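Re: Robot hands on the night shift, anyone else?

gultow_52
Six weeks in at the Widton site and I love it! The hand does the dull restocking and I get to run the bench - the part of the job I always wanted.

R. Shearer
Glad for you, but we lost 4 evening shifts at Nosside when ours came in. Fewer people to eat lunch with, too.

gultow_52
Fair, and I'm sorry about that. Gunn moved our evening crew to days and kept everyone, at least through December. My wrists have quit aching and I'm learning to teach it grips

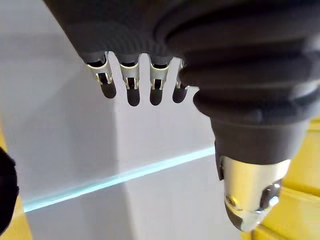 which is more fun than I've had at work in years. Ask for the training early, they only had six spots.

mlk_bench
Six spots for how many people, though? That's my worry.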